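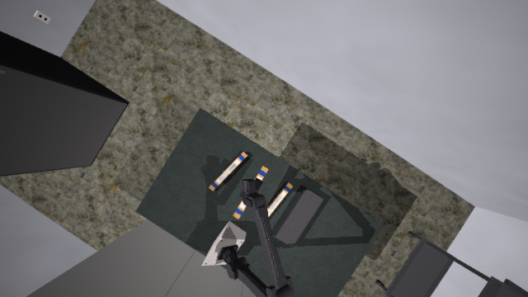 Kotano gripper over the middle bar, simulated bench, run 509.

Gripper comparison, simulation round: gallery

The Oltport bench has two arms and a standing argument about what goes on the end of them. Fesstead sent us their two-finger gripper with a brochure claiming it will pick "any packaged item a human hand can". Kotano's unit costs less, comes with a thinner manual and makes fewer promises. Before either one was bolted to real hardware, we ran both through the simulator on the same job: pick up a slim wrapped bar from a mat and put it in a grey box. Most of what we learned in July came from this job, and most of it was about the simulator.

There is one picture on this page so far. The notes are grouped the way the rest of the gallery will be, so you can read them against the still at the top.

The bars
Three of them, tan at the ends with blue bands and a pale label, all lying at much the same angle. I'd call that a generous layout. A gripper that does well on roughly parallel bars has shown it can do parallel bars. The label printing is too small to read at this size, so don't expect any vision result to hinge on it.

The middle bar
Everybody's favourite test and my least favourite. With the gripper directly over it, the overhead view loses the centre of the bar and keeps only the two ends. Our pose estimate was fine before the arm moved in and got worse once it had, right when we needed it. Fesstead's literature has a chart of pose accuracy. The chart was made with no arm in the way.

The right-hand bar
Sits between the long link and the box, with its lower part hidden from this angle. Kotano's controller handled it more slowly than Fesstead's and knocked its neighbour less often. Whether that's the gripper or the default speed limit, I can't say, and neither could either vendor when I asked.

Shadows
Have a look at the bent one to the right of the box. The Bermúdez camera model, which we used for both grippers, took that shadow for an obstacle in 54 runs and planned a detour every time. Colour calibration didn't help. Softening the lights did, which makes me wonder what we were measuring up to then.

The surface past the mat
Mottled greens and greys, very busy. The plain green mat is doing the segmentation software a big favour. I asked for a set of runs with the mat taken away and was told it would "complicate the comparison". I still want them.

The numbers, for what they're worth
We logged 1498 attempts, 795 with the Fesstead and the remainder with the Kotano. The totals are uneven because the Fesstead driver was ready first and somebody left it going over a weekend. Both grippers came out looking good. In a simulator with tidy friction values and bars that never crinkle, I'd be worried if they hadn't.

What I'd buy today
Neither. The Fesstead closes faster and its software is nicer to use. The Kotano is easier to get into when a finger needs changing, going by the drawings. Neither point has been tested on a real wrapper under the lights we have in the shop.

Still to come
Bench runs with both grippers on the physical arms, same bars, same spacing, then the bars dumped in a heap. Stills will be added under the headings above. If you have your own Kotano results on soft packaging, good or bad, send them along with the speed settings you used.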